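How to fold a throw with the hand grippers (and what it's done to our week)

I've been on the soft furnishings bench at Zupan since September, and people from the other site keep asking me how we do the cloths now. So I've written it down.

Before you start, pull the seat cushions back so they're out of your way. Crumple the cloth a bit and drop it on the seat. It needs to be messy! The Purnex arms learn from what our hands do, and customers don't hand back neat throws.

1. Hold one gripper in each hand, elbows loose.
2. Pinch the cloth low down, right on the edge, and lift slowly.
3. Bring the other gripper in once the cloth has stopped swinging.
4. Keep the marker cubes clear of the folds – if they get covered, that go is wasted.
5. Lay it down, fold it over, let go of both sides. 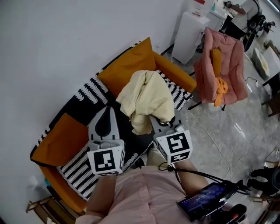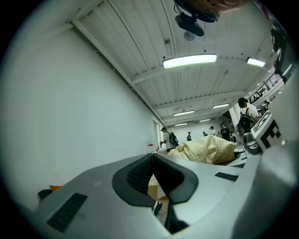 Soft Furnishings Team, Zupan – page looked after by Špela Leka

Now the bit everyone asks me in the canteen. We used to fold 700 throws a week by hand and my wrists knew all about it. The arms do most of the plain ones now, and I spend my mornings on the grippers and my afternoons checking (fringes still come to us, thank goodness, the arms make a right mess of fringes).

Michalis moved over to repairs and likes it. Vlasta misses the chat at the old table and so do I, a bit. We did get our training hours put on the rota as proper paid work, which took some asking, so if yours aren't on there yet, speak to Xóchitl before you sign anything.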